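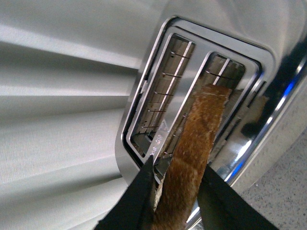
I don't believe the numbers on toaster dials and I never have. Every brand swears that 4 is "medium" and every brand means something different by it. So I've been looking at toasters again, and the part I care about is the part people skip, which is down in the slots. Look at the left one, the empty one. Thin dark wires all the way down and little reddish-brown specks and scorch marks on the walls. You want to know about a toaster, look in there before you read the box.

Elvira Espinoza wrote to me after the last thread to say I was being unfair to Vitance because theirs has a "bread sensing" button. Elvira, I have pressed that button. It lit up. I can't report anything else it did.

Also got a reply saying the specks are only crumbs and I should relax. Maybe they are. I'd still like a crumb tray that slides out without a fight, and I have met maybe 2 of those in my life.
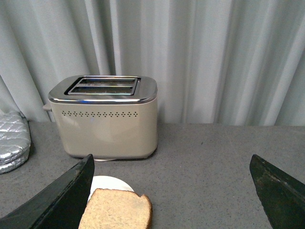
Now, the cream-and-chrome look. Every store has decided we all want our grandmother's kitchen back, and they charge for it. I priced one at Jislow in November and it was $115 for two slots, no bagel setting. What are you paying for? Well, there's a row of little diamond-shaped vent holes across the front, right under the chrome rim, and below that the front is plain and smooth. It's a nice row of holes. I like it more than I want to. I don't like it $115 worth.

The chrome top is the other thing. Looks great on a shelf. At home it shows every fingerprint, and the product page will tell you it "wipes clean in seconds." Whose seconds?

Someone asked if side-to-side slots are better than front-to-back. Depends on your counter. I've seen people argue about this at length and I remain unmoved.

Moving on to accessories, where the real nonsense is.
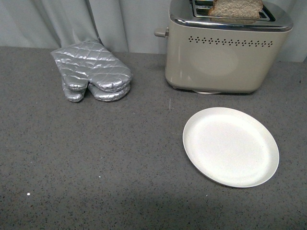
Silver quilted oven mitts, two of them, keeping the toaster company.

My problem with shiny mitts is the word "professional." Skusgate sells a pair with that on the tag and a temperature rating in big type, and then in small type it says for brief contact only. How brief? The tag doesn't say. I asked in the store and got a shrug.

Socorro Villanueva, who has burned herself on more pans than I own, tells me a folded dish towel has done the job for her whole adult life. I'm inclined to side with her, though I notice she does own mitts.

I'm not saying silver ones are bad. I'm saying shiny is a color, and I'd want to hold a hot sheet pan for a slow count before I took the tag's word for it.

Last one, bread. Bakeries have started telling us which slice thickness is "ideal for toasting," and the Ríos loaf comes in a bag with a diagram. A diagram! For toast!
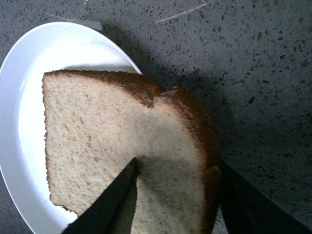

My own view is that thick slices are oversold. You get a crisp outside and a middle that's basically warm bread, and then people call that "texture." If you like it, great, eat it. But don't tell me it's the correct way. The Ríos bag says 8 slices to a loaf and I'd cut the same loaf into more than that without feeling I'd missed out.

And before anybody sends me the link again, yes, I've seen the toaster with 1,405 five-star reviews. I read a bunch of them. A lot were written the day it arrived. Come back after a winter of daily toast and tell me how the lever feels.

Replies are open. If yours has lasted over ten years I want the brand and I want to know what setting you really use.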